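The kettle was already on when I got to Mojtaba Golestani's house on Friday, and before I had my coat off he had asked whether I'd eaten, whether I'd found parking, and whether I knew how to soak a lentil. I said yes to the first two. He looked at me kindly and took a bowl down from the shelf.

Golestani has run the supper evenings at Toton for long enough that people plan their vacations around them. He learned to cook from his aunt, in a kitchen he remembers as being mostly steam. "She never owned a scale," he told me. "She would put her hand in the rice and say, this is for six, and if a seventh person came she would look at them and put her hand in again."

His own cooking notebook, which he let me hold but not borrow, has 466 pages and a cover that has been taped more than once. Some of the recipes are only a title and a complaint. One says "Too much dill, Enside picnic," and nothing else.
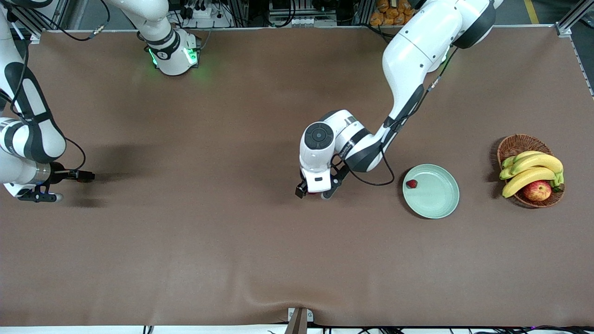
I wanted to know how he feeds a full room without losing his mind, and he laughed for a good while before he answered. "You cook the things that don't mind waiting," he said. "Stew doesn't mind. Rice minds a little. Fish minds very much." He is particular about setting out, too. He likes a big plain brown tabletop with the food kept over on the right-hand side, a small group of things and plenty of bare surface around them, so people have somewhere to lean their elbows and talk. "If you fill the whole table, everybody gets shy," he said.

The bread comes from Arabzadeh, two streets over, and he collects it himself because he likes the conversation (and, I suspect, the free end pieces). When I asked if he had ever thought of opening a restaurant, he shook his head before I'd finished. "My cousin had one. He was tired in September and he was still tired in spring. I like to cook and then sit down with people. In a restaurant you don't get to sit down."

We drank a second pot of tea, then a third. He sent me home with a jar of pickled turnips and strict instructions to return the jar.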